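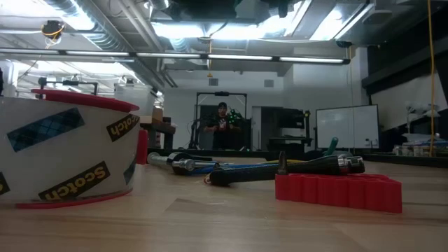
Home > Software > Manipulation > Emik

Emik Grasp Policy for Two-Arm Cells
Category: Learned Manipulation | Bench Tools | Evaluation Licenses

Emik is a learned control policy for two-arm tabletop cells, developed by Nandeo and sold in the US through Getport. It takes a fixed camera view and the arm positions and puts out joint targets for both sides. The published claim is that Emik can learn a sorting or placing task from 30 demonstrations where older methods wanted 500. We list it because customers ask for it. We have also read the paper closely, and this page is longer than our usual ones for that reason.

What the claim rests on

The comparison comes from one report by Urho Pesonen and his co-authors. They trained Emik on 30 demonstrations of a tool placing task, trained an older policy on 500, and got success rates close enough to call a tie. That is a good result if it holds. The trouble is that the older policy was run with its default settings, on a camera height it was never tuned for. A badly set up baseline will eat any number of demonstrations and still look slow. The report doesn't say whether anyone tried the older policy on 30.

The second weak spot is the number of training runs. Every figure in the main table is an average over 3 of them. Anyone who has trained these policies knows that one lucky run can carry a column. The spread is given for Emik and left out for the baseline.

Prodromos Theodorakopoulos, who handles evaluation licenses at Getport, asked the authors for the missing spread in September. They answered politely and sent a longer version of the same table, still without it.

What we would want tested
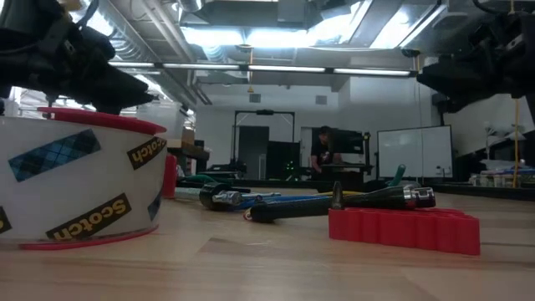 Clutter is where we expect trouble. The objects in the report's main test sit well apart on a plain mat, and a policy can do well there by learning a few positions by heart. Hand tools on a real bench lie against each other. A long black handle with a polished chrome end, a socket fitting right by a blue-handled tool, a green handle rising behind them: the fingers have to go in beside one thing without dragging the next, and chrome throws back whatever the ceiling lights are doing. The report has one paragraph on clutter and no table. "Performance remained acceptable" is the whole finding.

We would also like to see:

- Failures sorted by type. A dropped tool and a tool never touched both count as zero in the report.
- A held-out set of objects the policy has not seen in training. The paper's "novel" items are the same shapes in other colors.
- The two arms scored separately. If one arm does all the work, the result says little about a two-arm policy.
- The rule for stopping a trial. An operator who can wait for one more try will report a better number than one who can't.

What does look solid

Training time is short, and we believe that part. Emik trains overnight on a single workstation card. The install is clean, the logging is better than most, and the policy can be stopped and restarted without losing its place in the log. The camera calibration tool is worth having even if you never run the policy. Bakalis, the companion labeling package, reads the same log files and lets you mark where each grasp went wrong. It is sold separately, and we think it should come in the box.

License and support

The evaluation license covers 2 arms on one cell. Production licenses are quoted per site. Support is by email and includes help with the first calibration. Retraining on your own demonstrations is allowed under both licenses, and the weights you end up with are yours to keep, though they won't load without a current license.

Before you order

Collect your own 30 demonstrations on your own parts first. Split off some layouts that you don't train on, write down what counts as a success, and have a person who didn't do the training score the trials. If you already run another policy, give it the same demonstrations and the same amount of tuning. We will take back an evaluation license that doesn't do what you need, and we would like a copy of your results either way, including the poor ones.

Page last updated April 21, 2026. The authors have been sent this text and may reply to it. Any reply will be posted in full under the Documents tab.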